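Vonelwood Time and Leave – Frequently Asked Questions

Who can use Vonelwood?
Any employer with between 11 and 4000 staff on the payroll. Smaller teams can use the Mamumow plan, which covers leave requests only.

How do employees request time off?
They log in, choose the dates and press Submit. The request goes to the manager listed on their profile. If that manager is away, it moves to the backup approver after 2 working days. 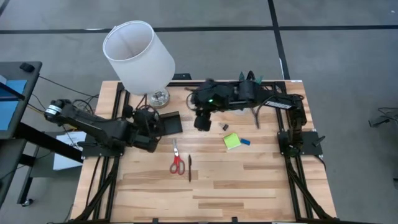
Work table with two black robot arms

Can we set different leave rules for each site?
Yes. Each site has its own calendar and accrual settings. An employee who moves from Durán to Prasavdale keeps the existing balance, and the new rules apply from the next pay period.

What happens to unused leave in April?
Balances roll over on the date set by your administrator – hours above your carryover limit go to a separate report and are not deleted.
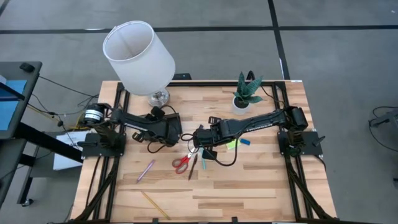 Hourly staff are handled the same way, but their balance shows in hours instead of days. You can change this under Settings, Display.

Does it connect to our payroll software?
We support 174 payroll file formats. If yours is missing, send us a blank template and we will check whether it can be added.

Can I correct an approved request?
Only an administrator can. Open the request, choose Amend and enter a reason.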